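Isholm 双肩包使用九个月后的感想：带娃出门，终于不用翻包了

发表于 2021-04-30

先说结论，喜欢，很喜欢，而且是越用越喜欢的那种。去年8月买的，背到现在整整9个月，上下班背它，周末带孩子出门背它，坐火车回老家也背它。加起来跟着我跑了两千多公里，该磨的地方都磨过了，现在写应该比刚拆箱的时候靠谱一些。

买之前我纠结了很久。之前用的是一个 Wadell 的单肩包，样子真好看，可是肩膀受不了，特别是孩子走累了要抱的时候，包带一直往下滑，滑到胳膊肘，整个人歪着走路。后来又借过朋友的 Ovmont 登山包，装是真能装，三天的衣服都塞得下，但是背着去开家长会就有点夸张了，往教室的小椅子旁边一放，后面的人都过不去。

我要的东西说起来很普通：颜色耐脏，前面有个随手能拿的口袋，里面能平平整整放一本绘本，不要鼓成一个球。就这么几条，居然找了快两个月。最后是在 Kravchuk 那家箱包店里看到的，店不大，架子塞得满满当当，我把它从最下面一层抽出来，背上走了两圈就去付钱了。折后1496，比我原本的预算高，回家路上还心虚了一阵。现在不心虚了。

外观

我选的是藏青色，很深，阴天看接近黑色，太阳底下才看得出蓝。正面有一块白色的标，提手那里还有一小片白色的反光条。刚开始我嫌这片白的太跳，用了一个冬天之后改主意了。冬天五点多天就黑，接孩子那条路的路灯又稀，后面来的电动车远远就能晃到它。孩子也喜欢，在商场里找我就找这片白的（她说妈妈的包上有个小月亮，其实形状一点都不像月亮）。

面料摸起来偏硬，有细细的纹路，不是那种软塌塌往下坠的料子。沾了灰拿湿布一抹就行。酸奶洒过一次，草莓味的，当场用纸巾吸掉，回家拿牙刷蘸洗洁精刷了两下，现在找不到痕迹。圆珠笔印就没那么好弄，侧面有一道，淡了但还在。

形状方面我要夸一下，背上以后很贴身，不会像个壳一样撅在后面。我个子不高，很多双肩包背上像忍者神龟，这个不会。我先生也背过，带子放长一截就行，他背着也不奇怪。

装东西

我最看重的就是这一部分，所以多写一点。

主仓是一个大口袋加一个靠背的夹层。夹层放绘本刚刚好。我们家出门一定要带一本书，在车上、在医院排队、在餐厅等菜的时候都靠它续命。以前的包放绘本，书角一定会卷，有一本从图书馆借的被我弄卷了，还书的时候特别不好意思。这个夹层比较紧，书放进去是立着的，拿出来角还是角。精装的也能放，就是太厚的那种会把后背顶出一块，背久了能感觉到。

主仓剩下的空间我一般放水杯、一套孩子的换洗衣服、一包湿巾、一袋小饼干，外加一件叠起来的薄外套。这样装完上面还有一点余量，路上买个面包能塞进去。冬天就紧张了，孩子的羽绒服一脱下来，包就只能半开着，羽绒服的袖子从拉链口伸出来，很狼狈。

前袋是我觉得设计得最用心的地方。开口不在正上方，稍微斜着往侧面走，包背在身上，单肩甩到前面来，手正好伸进去。证件小本子、充电的、卡片一类的东西我都放这里。里面有一道浅浅的隔层，薄的东西靠里，硬的东西靠外，不会混成一锅。以前在检票口我是那个让后面排队的人翻白眼的人，现在可以从容地把东西掏出来，甚至还能一只手掏，另一只手拽着孩子的帽子。

每次出门前一晚，我会把东西都摊在桌面上再一样一样收，这个习惯也是有了这个包以后才养成的。东西摊开看一遍，缺什么一目了然，比对着清单打勾管用。绘本、证件本这种扁的先归到一起，零碎的黑色小物件再归一堆，黑色的东西放在深色包旁边最容易漏掉，我已经漏过两回了。

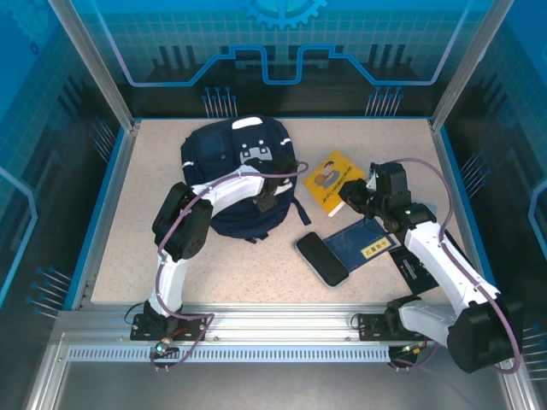

背带和背负感

背带是我一开始最担心的。宽度中等，里面的垫层不算厚，第一次捏的时候觉得薄了，想着背重物会不会勒。结果用了一个月，垫层变得服帖了，肩膀上压的那条线不明显。我拿厨房秤分批称过一次平时带的东西，书、水、衣服加起来不轻，背着走一个下午，晚上肩膀会酸，但没有那种火辣辣的感觉。

调节带的尾巴偏长，这个要说一下。我按自己的身高调好以后，多出来的一截就那么垂着，走路会晃，有一次还被孩子的滑板车把手勾住了。后来我把它卷起来，拿一根扎头发的小皮筋绑住，解决了，就是不太好看。如果厂家能在带子末端缝一个收纳的小环就好了，别的包很多都有，成本应该也没几个钱。个子高的人就没有这个烦恼，带子放出去以后尾巴自然就短了。

后背透气中规中矩。8月刚买的时候最热，背着走二十分钟，后背还是湿一片。不过说句公道话，那个天气什么都不背后背也是湿的。春秋天背着很舒服。

提手我很满意，够粗，手指整个穿过去还有空间，在地铁上挂在婴儿车把手上也不会滑。我同事 Bohdan Lytvynenko 借去用过一个周末，他是个手很大的人，平时嫌所有包的提手都小，还回来的时候问的第一句就是在哪里买的。后来他去买了一个，黑色的，没要藏青，所以我们办公室现在有两个，放在一起倒也不会拿错。

拉链

单独写一段拉链，我对拉链有执念。上一个包就是坏在拉链上的，包身还好好的，拉链头咬不住了，修鞋的师傅说换一条要60，我换了，没过多久又裂了，气得不行。

这个包主仓是双拉头，从中间往两边开，也可以停在任意一侧。拉起来的手感有一点涩，又很稳，没有那种哗啦一下就到底的轻飘感。9个月里只卡过一次布，是我自己塞得太满硬拉的，慢慢退回来就好了，布边起了一点毛。拉头上的小绳子是深色的，晚上找起来有点费劲，我在主仓的那根上系了一小段红绳，孩子挑的颜色。

前袋的拉链稍微小一号，短，转弯的地方要用另一只手扶一下才顺。要是单手，八成会在弯那里停住。刚买的时候更明显，最近好多了，可能是磨顺了，也可能是我习惯了那个角度。

孩子怎么看

这一条估计别的测评里没有，但我们家是要听她意见的。她今年五岁，评价包的标准只有两条，能不能坐，里面有没有吃的。

第一条，包装满以后放在地上，她真的会坐上去，我拦过几次没拦住。包身没有垮，压扁了拍一拍又起来了，就是有一次里面的饼干全碎了，她自己吃的碎渣，没话说。第二条完全取决于我。

她还喜欢自己往里装东西。主仓开口够大，她能看清里面，把书往夹层里插这件事她已经可以独立完成了，虽然经常插倒了，封面朝里。有一阵子她每天晚上都要帮我收包，收完我还得偷偷检查一遍，把多出来的贴纸和石头拿出去。石头是真的重，有一天我觉得包怎么这么沉，到了单位一倒，滚出来三块。

不太满意的地方

夸了这么多，也把毛病写全，省得有人买了回来怪我。

带子尾巴长，前面说过了。

侧袋浅。普通的水杯放得下，细高的保温杯会露出大半截，弯腰系鞋带的时候掉出来过，杯子磕了个坑。现在保温杯我一律放主仓，侧袋只放折叠伞。

没有防雨罩。小雨没有问题，水珠在面上滚一滚就掉了。大雨试过一次，从公司跑到车站那么远，里面靠拉链的地方潮了，书在夹层里没事。南方的朋友要考虑一下，可以另外配一个罩子。

内衬颜色太深。外面深我喜欢，里面也这么深就有点麻烦，黑色的小东西掉到底下基本靠摸。我现在把零碎都收进一个浅色的小布袋再放进去，多一道手续，但是找得到。要是哪天出一款浅灰内衬的，我大概会忍不住再买一个（先生请不要看到这一行）。

还有价格。它不便宜，我买的时候已经是折后了。要是只是偶尔周末背一下，我觉得没有必要，随便一个布的就够了。我是天天背，所以觉得值。

清洗

说明书上建议不要机洗，我听话，没有机洗过。两个月左右会把东西全倒出来，包倒过来拍，拍出来的饼干渣相当可观，然后用吸尘器的小头把四个角吸一遍。外面拿湿布擦，背带内侧用一点点沐浴露，旧牙刷打圈刷，再用拧干的毛巾带几遍。晾的时候倒挂，提手朝下，这样水不会积在底部。阴凉处晾一个晚上，第二天早上背带里面有时还有一点潮，最好赶在周五晚上洗，留一天余地。

白色的标和反光条比较容易显脏，尤其是边缝那一圈，橡皮擦居然管用，就是孩子写字用的那种白橡皮，轻轻蹭就干净。别用力，边上的线会起毛。

适合谁

我觉得最适合像我这样的，上班要带点文件，下班直接去接孩子，中间没有时间换包的人。放在办公室椅子上不扎眼，背去公园也不心疼。带更小的宝宝、要装奶瓶尿布隔尿垫一整套的，可能会嫌分区不够细，还是专门的妈咪包顺手。要装大尺寸电脑的也建议去店里拿自己的电脑比一下，我的电脑小，夹层里放电脑就不能放绘本，二选一，所以加班的日子我们就靠讲故事了。

有人问和 Ovmont 那个比怎么样。容量肯定是 Ovmont 大，背负也更专业，爬山我还是会去借它。日常通勤我选这个，轻便，拿东西快，进出地铁闸机不会卡住。

下个月我们打算坐火车去海边待几天，想试试只背这一个包，不拉箱子。孩子已经宣布要带两本书，还要带桶和铲子。桶肯定是放不进去的，到时候看能不能挂在外面，回来我再补充。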